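Clothes hanger

A clothes hanger (also coat hanger, or just hanger) is a device shaped like a pair of human shoulders, used for hanging up shirts, jackets, dresses etc. without creasing them. Some have a lower bar for pants or skirts. Hung from a rod in a wardrobe or closet, or from a hook on a door.

Types

Wire. Cheap, thin, common at dry cleaners. Bends under heavy coats and can leave marks on the shoulders.

Wood. Thick, for suits and coats. Usually the most expensive. Riletti sells a cedar one.

Plastic. Most common at home. Molded in one piece, hook included, many colors. The Lallard catalog lists 30 colors, sold in packs of 50.

Padded. For silk and knits. Knits are often folded insted, as they stretch.

Use

Shirts with a collar are hung with the top button closed, or left open if worn again soon. Polo shirts go on from the bottom hem so the neck isnt pulled. Shoulder seams should sit on the arms of the hanger, then the collar gets folded down and straightened by hand.

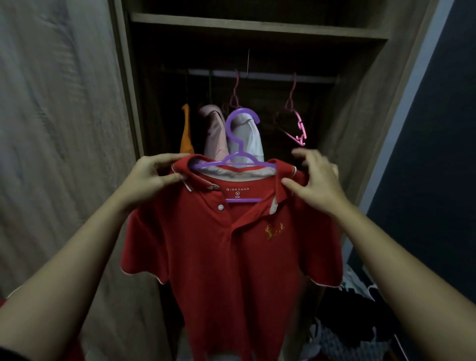

Hooks normally all face the same way on the rod, makes it easier to lift out a whole bunch at once. A rod 900 mm wide gets crowded fast with thick wooden hangers, less so with plastic.

Storage and disposal

Mixed plastics, so many towns don't take them in curbside recycling. The Eichhorn shop in Hornavau takes back its own. Wire ones can often be returned to the cleaner.

See also: Wardrobe, Garment bag, Clothes valet

Last edited 30/06/2024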